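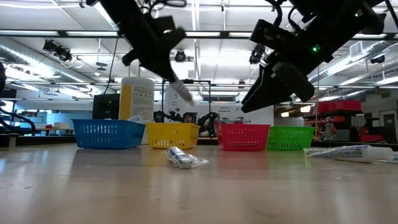

Morag MacLeish

Hi all, I hope this is the right board for it. I run a small bookkeeping and payroll business in Venport (just me and one part-timer, though I'm hoping to change that!) and I've been reading up on the Kindodlow program, the one that matches small firms with a business mentor and then a matching grant at the end. My trouble is that our county also has the Barros growth fund, and a neighbor in my building told me that if you take money from one you can't go near the other for three years. I've read both sets of guidelines twice and I can't find that written down anywhere. Has anyone here done both, or asked? I'd really like to apply for the mentor side before December, and the money is almost secondary – it's the advice on hiring that I need most. Thank you so much for reading all this.

Bridico Bakehouse

Hello Morag, and welcome! We went through Kindodlow with the bakery and then got a Barros award afterward, so it can certainly be done, or it could when we did it. What your neighbor may be thinking of is the matching rule. You can't use one grant as your "match" for the other, meaning your share has to come out of your own account or a regular bank loan. We found that out the hard way when our first budget came back to us with a very polite note on it, and I had to redo the whole thing over a weekend with flour still on my elbows.

The mentor side is a separate form, by the way, and a much shorter one. I'd send that in now and leave the grant for later. Our mentor came every other week and the best thing she did was sit down with me and work out what a second full-time person would cost us once you add in the taxes and the insurance (you'll know all that already in your line of work, but I sure didn't). Do call the office before you send anything, though, and ask them to put the answer about Barros in an email – the rules do get changed between rounds, and it's nice to have something to point to. Good luck, and let us know how you get on!

pete_281

no idea about Barros but kindodlow took 7 weeks to get back to me so don't leave it too late. also the form logs you out if you stop for lunch, save it often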